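Cloth demos: keep the messy grasps or bin them?
Posted by Wen-hsiung Fung, March 5, 2024

wenfung
Ok so we're on 1586 episodes for the Gratix cloth set, all teleop, all bedroom stuff. Want to settle what counts as a good grasp before we do more. Wrist view from the patterned cloth, white with orange patches. Fingertip pressed in, little tuft pinched up. Half the pattern is smeared but you can see the contact. I say keep.

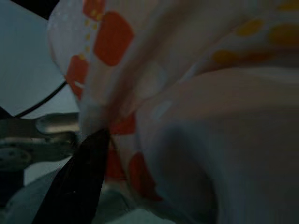
Replies

csu_
Disagree, sorry. A tuft that small is a rubbish label. If the operator lets go and regrabs you've taught it to nibble. We cut ours at Ondmont and the policy got calmer, 2881 down to a lot less.

wenfung
Nibbling is how you find an edge tho. People do it. And calmer could just mean slower?? did you time it

csu_
No. Fair. But did fewer drops on the same 40 trials.

brackenpip
What's the head cam getting? Wrist view alone is no use for this argument, you cant tell where the rest of the cloth is.

wenfung
Head view, same place. Pink floral blanket bunched up along the bottom, right arm on it, bed corner over on the right. 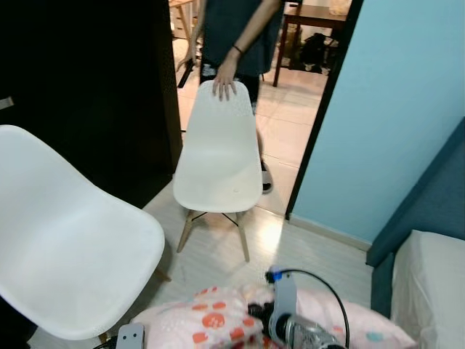 Head cam. Chun-yin wants the chairs moved, I don't.

csu_
Yes I do want them moved! Big white shell on the left eats a third of the view. Plus a person with a hand on the other chair. Model will learn chair = blanket time.

brackenpip
Only if theyre in every episode. Leave them for 100, shift them, carry on. Homes have chairs in.

tollgate7
Wan people tried a bare room in August, looked lovely, fell over in the first real flat. Keep the clutter. But log it seperately.

wenfung
Right. Clutter stays, chairs get shifted. Tufts get a "partial" tag in Clultska and we train with and without.

csu_
Fine by me. Still think you'll bin them.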